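Dec 19, 2018
By the author of Clullness
3 min read

The white table has been in the back room since August and I have finally stopped apologizing for it. When we moved to Flanddale the room came with a brown desk that was too deep for the wall and too low for my knees. I gave the desk away and went eight weeks with nothing, working off my lap and an ironing board, before I bought this one at Kenard, the secondhand place by the bus depot. It was 90 dollars. They wanted 112 with delivery, so I borrowed a car.

I wanted white for the light. The room faces north and by three in the afternoon in December it is pretty dim in there. A dark table made it worse. With a white one I can leave the lamp off for almost 90 minutes longer, and I find a dropped screw or a needle right away.

The trouble with white is that it shows everything. Pencil, tea, the gray stuff that comes off newspaper, the heel of my hand. I wiped it every evening for the first month and then I quit doing that.
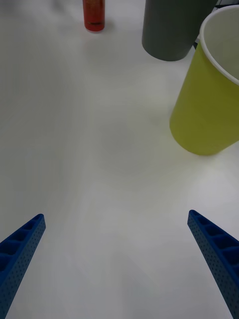
Cleaning a matte top takes more patience than cleaning a shiny one. A shiny top you spray and wipe and you're done. A matte one holds on to whatever the cloth leaves behind, and you get faint streaks across the middle that only show from certain angles. I have tried vinegar and water, plain water, and a cleaner that smelled like a swimming pool. Plain water with a drop of dish soap is the best so far, followed by a dry cloth. I still get streaks. Paper cups, like the yellow-green one, are what I put drinks in at the table now, after I chipped two good mugs on the radiator behind it.

I had a plan to sand the top and put a clear coat on it. I read up on it one night and got as far as pricing sandpaper, 2000 grit for the last pass, and then thought about the dust and went to bed. Maybe when the windows can be open again.

For now the rule is that the table gets cleared before supper. Sewing goes back in the closet, papers go in the tray, and the cup goes in the trash. Some nights I skip it — last night, for one — and then I have to do it in the morning before I can start anything.

Next job in that room is the shelf. The brackets are up and the board is still leaning in the hall.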